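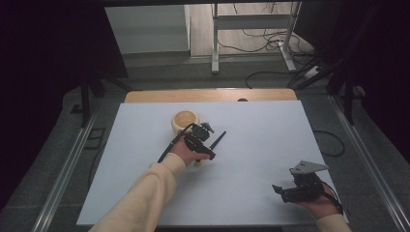
Two hand-held grippers over the work board at Nomeck, with a small bowl and a thin black stick. Photo: Biljana Petkov

Nomeck opens doors on hand-taught robot work

Jul 14, 2019

Robotics outfit Nomeck has started recording kitchen and table jobs by hand at its Wondbridge workshop, and is after locals to help do it.

No code, no joystick. A person holds a gripper in each hand, does the job at a table, and the movements are saved for a robot arm to learn from later. Sessions run 10 minutes, then a break.

The company has 438 usable recordings so far, says project lead Edin Perić. It wants roughly 3000 before the arms get a proper go at it in March.

"Remote control was too slow for us," Perić said. "You lose the feel of the thing. With the grippers in your own hands you find out pretty quick how hard it is to pick up somthing thin."

Bowls are on the job list, so are cups, cloths and cutlery. Same job gets repeated with things shifted a bit each time — dull work, Perić admits, and wrists get sore.

Remote control isn't gone completely. Nomeck still uses it for heavier lifting, on an arm leased from Gultico.

Eight paid spots are open, no experience needed. Left-handers especially wanted. Training is done on site and takes one afternoon. Names to the front desk at the Dervishi building by the end of the month, travel is not coverd.

Recent items
Dervishi building car park to close for resurfacing
Wondbridge library extends winter hours
Gultico names new workshop manager
Bus route changes: what you need to know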